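When the Gripper Let Go

Kristýna Čierny was at her desk with a cup of tea when she heard the arm hit the table. It was a little after four in the afternoon, in June, and the test had been running since lunch.

"It's a flat sound, plastic on a hard surface," she says. "You know right away that it isn't something in the routine."

Čierny runs testing at Hellum, a small company that writes control software for low-cost robot arms. The program on the table that afternoon was called Pundeleck. Its job is to pick up light objects and put them in a pot, over and over, so the team can see how the arm holds up across a long run. It had finished 300 cycles without a stop. On the next one the gripper opened in midair, the shoulder joint lost power, and the arm came down on its side.

No one was hurt. Jacinto Jaramillo, who wrote most of the joint control code, had reached across the table for a toy a minute earlier.

"My hand had been right there," Jaramillo says. "It's a small arm and it would have been a bruise. But we sell this code to people who put it on bigger arms."

The first guess was a bad motor. They swapped the shoulder motor and started over, and the arm dropped again after 79 cycles. The second guess was the power supply, and that turned out to be closer. When the gripper squeezed a soft object, the fingers never reached the position they had been told to reach, so the gripper motor kept pushing. The voltage on the shared line sagged. The shoulder controller read the sag as a fault and did what it had been set up to do, which was switch off.

"Every part did its job," Čierny says. "The shoulder saw low voltage and shut down to protect itself. We had written that. We just hadn't thought about what the arm does when the shoulder goes limp."

The log showed the gripper motor at 760 milliamps for 9 seconds before the drop. The limit in the settings file was higher than that, so no warning was raised. Jaramillo had copied the limit from an older project with a stiffer gripper and had not gone back to it.

The carrot gave the most trouble in the repeat tests. It is soft and thickest in the middle, and the middle is where the gripper takes hold of it.
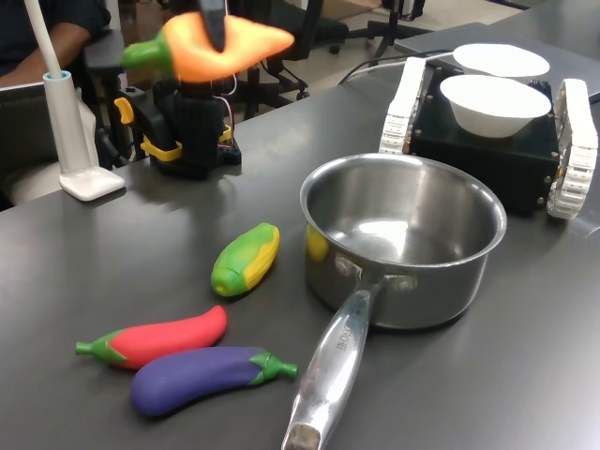

What changed

Hellum made two changes in the software. The gripper now stops pushing once it has a steady hold, even if the fingers are short of their target. And a low-voltage fault in one joint no longer cuts that joint at once. The arm lowers itself first, slowly, and then powers down.

Jaramillo would also like a separate supply for the gripper. Čierny has not agreed to that yet.

"If the software only works with extra hardware, I want to know that before a customer does," she says.

There is a new rule for people as well. Anyone who wants to move something on the table pauses the program first. Čierny admits it was already written down.

"It was in the setup notes, on a page I don't think anyone had opened in months," she says. "Now it comes up on the screen when you start a run, and you have to click it away."

The team has sent a notice to customers using the same fault setting, with instructions for changing it. Two have written back so far. One asked whether the old behavior could be kept as an option, and Čierny said no.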